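科恩港住房合作社Starthorpe启动公共厨房延时开放,9月起覆盖两处住宅楼

最后更新:9月
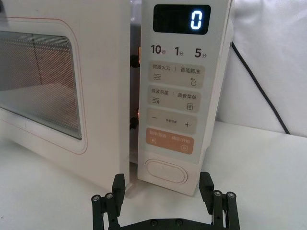

台面式白色微波炉,右侧为控制面板。

科恩港(Kornport)——住房合作社Starthorpe今天宣布,自9月起延长旗下两处住宅楼公共厨房的开放时间,并同步实行新的预约和清洁办法。两处住宅楼分别为港口旧区的Chamoun楼和北岸的Pliltia楼,共有46个楼层单元共用厨房设施,登记住户200人。

按照新安排,公共厨房每天早晨5时30分开放,夜间关闭时间由原来的22时推迟至次日1时。合作社表示,调整主要面向在港区轮班、在医院值夜班以及在餐饮业工作的住户。这部分住户下班时厨房往往已经上锁,只能在房间内吃冷食,或者到楼外购买。

合作社住户服务主管奥克塔维安·斯托伊卡(Octavian Stoica)表示:“去年冬天我们收到的意见里,提得最多的就是厨房关得太早。灶台和水槽都在,住户回来却用不上。这次先把时间放开,其他问题接着处理。”

延时开放期间,22时以后只提供加热和简单烹饪,不得使用油炸锅,也不得使用搅拌机、绞肉机等噪声较大的电器。紧邻厨房的房间已加装门底密封条。住户如认为夜间噪声仍然过大,可向楼内值班室反映,值班室应在两个工作日内答复。

预约办法也有变化。灶台仍按时段预约,每个时段45分钟,每户每天最多预约两个时段。微波炉、电热水壶和烤面包机不需要预约,先到先用。冰箱按户划分格位,食品须写明房号和放入日期,没有标注的食品在每周清理时移至公共层架,次日仍无人认领的将作处理。冷冻室暂不划分格位,具体办法待第一阶段结束后再定。

清洁方面,合作社与当地一家保洁公司签订了新的服务合同,由每天清洁一次改为每天清洁两次,分别在上午10时和夜间关闭之后进行。日常使用后的台面、灶具和水槽仍由使用者自行清理。加热食物时应当加盖,汤汁溢出后应及时擦拭。金属餐具、铝箔和密封容器不得放入微波炉。上述规定已译成五种语言,张贴在各层厨房门内侧。

安全设施的检查已经完成。负责此项工作的设备工程师艾加尔斯·维托拉(Aigars Vītola)介绍,检查范围包括烟雾报警器、灭火毯、插座回路以及灶台的定时断电装置。Pliltia楼有一处插座回路负荷偏高,已改为单独供电。“同一条线路上同时开几台加热电器,以前容易跳闸,夜里没有电工在场,只能等到早上。现在回路分开了,夜间也有人接听报修电话。”维托拉说。

住户代表塔恩科·加尔巴(Tanko Garba)在Chamoun楼居住六年,参加了新办法的讨论。他表示,住户对延长时间基本没有异议,争论较多的是冰箱格位的大小和清理日的安排。“人口多的家庭觉得一格不够,独居的人觉得一格太大。最后定下来的是可以互相借用,双方到值班室登记就行。”

费用方面,延时开放所需的照明、供暖和保洁支出由合作社年度维护预算承担,本年度住户月费不作调整。下一年度的费用标准将按惯例在住户大会上讨论,届时公布第一阶段的水电用量。

第一阶段为期三个月。合作社将在每层厨房放置意见簿,同时接受书面和口头意见。阶段结束后,合作社将公布使用情况,并决定是否把关闭时间固定下来。居住在合作社其他楼宇的住户目前不在此次调整范围内,原有开放时间不变。

住户可在值班室领取新版厨房使用须知和冰箱标签。尚未办理厨房门卡延时权限的住户,须携带原门卡到值班室更新,办理时间为每天8时至19时。门卡更新不收费,补办遗失门卡仍按现行标准收费。

关于Starthorpe
Starthorpe是科恩港的一家非营利住房合作社,向在本市工作和学习的居民提供中长期租住房屋,并负责楼内公共厨房、洗衣房和自行车库的日常管理。

媒体联系人
克莱姆·麦克菲(Clem McPhee),Starthorpe新闻与住户沟通处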